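Feltero brings its two-tier shoe rack to Prindavport

PRINDAVPORT – Home storage maker Feltero will start selling its two-tier shoe rack at the Prustunell home store this March. The rack went on trial in 10 homes in the Ham district over the winter, and the version going on sale includes changes those households asked for.

The rack has an upper and a lower shelf with a pale wood-grain finish, held in a black metal frame. A raised board runs along the back of the upper shelf. The lower shelf has a lip at the front.

"People told us their slippers ended up all over the hallway," said Lorraine Lockwood, product manager at Feltero. "Most of them didn't want a cabinet. They wanted something open that they could reach with one hand while holding a bag in the other."

Slides and house slippers with thick soles were the most common footwear in the trial homes. Gitau Were, who ran the trial, said several families kept guest slippers on one shelf and their own on the other.

"The first version had a flat lower shelf and we got complaints," Were said. "We changed that one first."

The first delivery to Prustunell is 290 racks. Each one comes flat with screws and a hex key, and putting it together takes around 4 steps. Replacement shelves will be sold separately.

Store staff will show how the rack is assembled on Saturday at 10 a.m. No sign-up is needed.

Press contact: Mercy Nyanda, Feltero

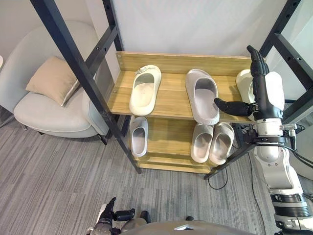
Feltero two-tier shoe rack with slippers on both shelves.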